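## 3. Planning the equipment budget from simulated trials

At the time of the study, the group had money for one mobile manipulator and not for two.

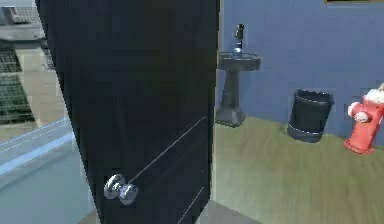
The choice had to be made before any of the candidate machines could be borrowed, and for this reason most of the planning was done in simulation. In this section we describe how the simulated trials were used to decide what to buy, in which order, and what to leave for a later year.

### 3.1 Why doors were put first

The Skaltov building, where the machine is meant to work, has many inner doors, and most of them have round knobs. In the first version of the plan, written by Tatu Mwakalinga, the largest sum was given to the arm and very little was said about the hand. The reasoning was that a strong arm can be used for many tasks, and that a better hand can be added afterwards. When we looked again at the list of daily jobs, we saw that almost every job starts or ends with passing through a door. A machine which can't turn a knob would need a person to walk with it, and the cost of this person was not in the plan.

We therefore changed the order of the questions. The first question was what kind of hand is needed for a round knob, and the second was what arm can carry this hand at the necessary height. The price of the base was considered last.

### 3.2 Use of the simulated rooms

Figure 2 gives a view from one of the rooms used in the trials. The door is partly open, with a round silver knob, and a pedestal sink and a trash can stand by the blue wall beyond it. The rooms are not copies of rooms at Skaltov. We took them as they were supplied, with their furniture and other objects, and changed only the width of the doorway and the stiffness of the knob.

*Figure 2. A simulated room from the door trials. The sink, the trash can and the red fire hydrant are to the right of the dark door.*

Three candidate set-ups were modelled. The first was the Gunach arm with a simple hand of two fingers. The second was the same arm with a hand of three fingers, and the third was the shorter Korkitz arm with the three-finger hand. For each set-up we noted the force needed at the wrist, the free space left beside the base, and whether the machine had to move back during the opening. This last point matters for the budget, as a base that can move sideways costs clearly more than one that can't.

Dark and shiny surfaces needed separate attention. In the real building some doors are painted in a similar way, and depth sensors of the cheaper class often give poor readings on such paint. The simulator gives a perfect depth value for every surface, so it tells us nothing about this problem. We kept a line in the budget for a better sensor, although no simulated trial had asked for it. Nia Pritchard, who prepared the final costs, argued that this line should be protected even if the total was reduced - and we followed her advice.

### 3.3 What was bought and what was delayed

The final plan divides the purchase into two stages. The first stage contains the Gunach arm, the three-finger hand, a plain base and the better sensor. The sideways-moving base was put into the second stage, with a decision to be taken in July. The dealer, Mfinanga, accepted to keep the price of this base unchanged for six months, and this was important for us because the second stage depends on money not yet granted.

The Korkitz arm was cheaper, and in the wide doorways it did the task as well as the longer one. In the narrow doorways it required the base to stand very close to the door, where there was little space to swing it open. We don't say that it is a worse product, only that it does not suit this building.

Costs which are easy to forget were written as separate lines: spare finger pads, a second battery, transport, and four days of training for the staff. In our earlier purchases such items were paid from the general budget of the group, and it was afterwards difficult to know the real price of the machine.

### 3.4 Limits of the method

The friction values of the knobs were taken from a small set of measurements and may be wrong for older doors. Wear was not modelled at all, so the amount for spare parts is a judgement and does not come from the trials. The simulated floors were also level, while the building has raised thresholds at several doors. A plain base may have trouble there, and the cost of small ramps has been added to the second stage.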